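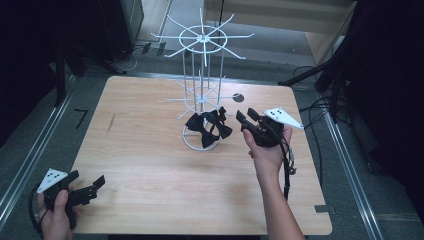
Threads > Jirayu Rungrueang > Shop notes

1 min read

Sorting out the accessories corner before Saturday. Bow ties go on the white wire rack, the one with two tiers of spokes.

They used to live in a drawer and came out creased. I'd rather hang them.

Black ones first. Those are most of what we sell, more than 206 since January.

Top tier for the Draltine ties, lower tier for Wiriya. The Wiriya straps are shorter and keep sliding off, so I loop them twice.

Rack is $9 from Gresolum. Light, tips if you load one side. Go back and forth across the ring as you fill it.

Clip-ons stay in the tray. Price tags tomorrow.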